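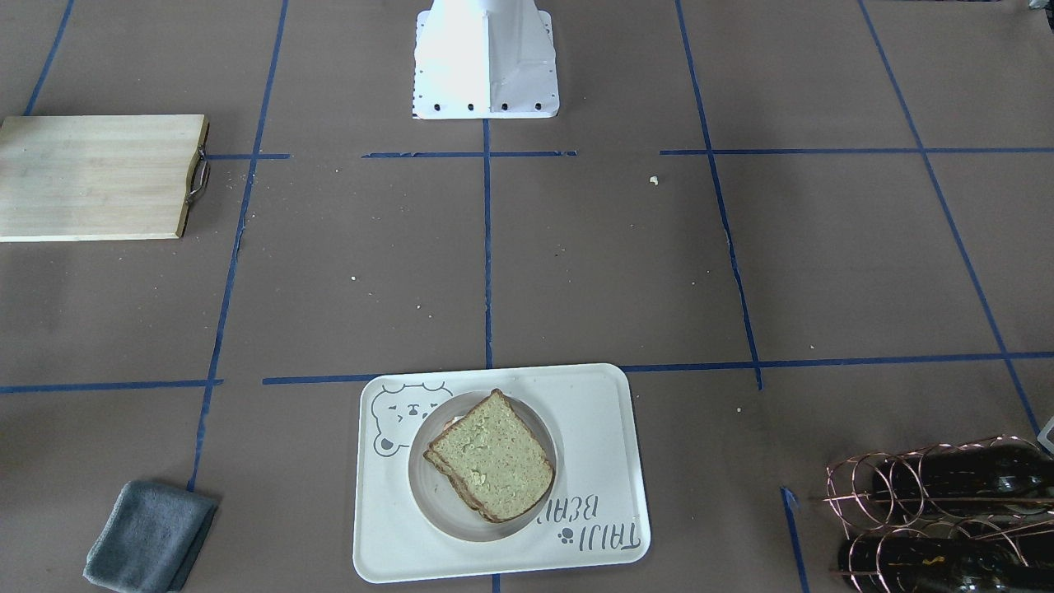
Making lunch is still a harder job for a machine than welding a car door, according to Osvaldo Serra, and anyone hoping to hand over the kitchen this year will be disappointed.

Feb 23, 2024 — Kitchen equipment supplier Vendameck has put off plans to offer a sandwich-making robot to its café customers. The company had hoped to take orders in April. It now says the work is too slow and needs too much watching.

In its own trials of 200 sandwiches, 15 had to be finished by hand. Cups, bowls and bottles were no easier, the company said, and clearing a table took longer than laying it. 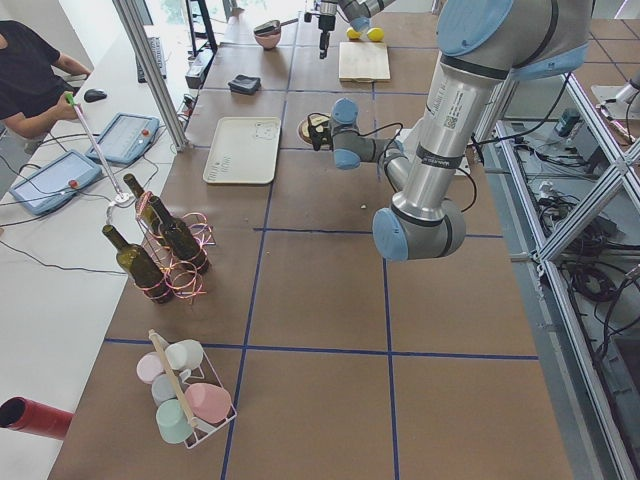 Slow going on the shop floor

Rival firm Tullitz has had similar trouble with shelf stacking. Its machines handled 652 items in a night at a grocery store, well short of the 708 it had promised the owner. Boxes were fine. Bread was the sticking point — soft, uneven and easily squashed.

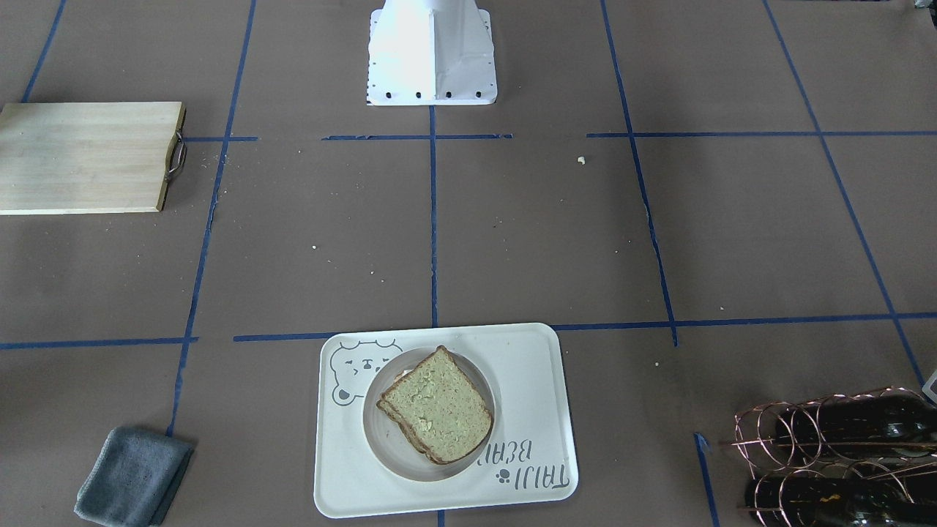

Neither company is giving up. Vendameck will keep testing simple fillings, egg among them, and will look at folding cloths and wiping benches later in the year.
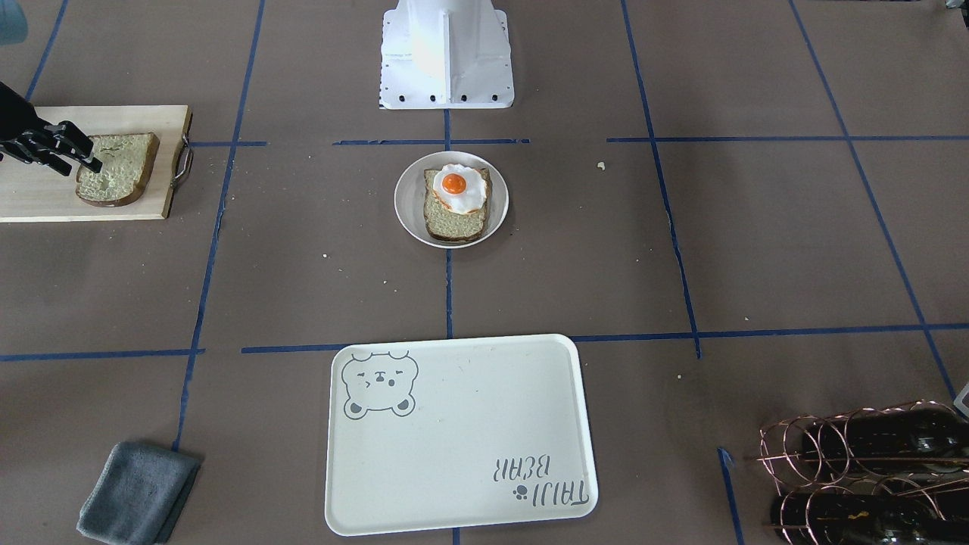 One café owner said she would gladly pay for a machine that cleaned up, but her staff could already make a sandwich in two minutes.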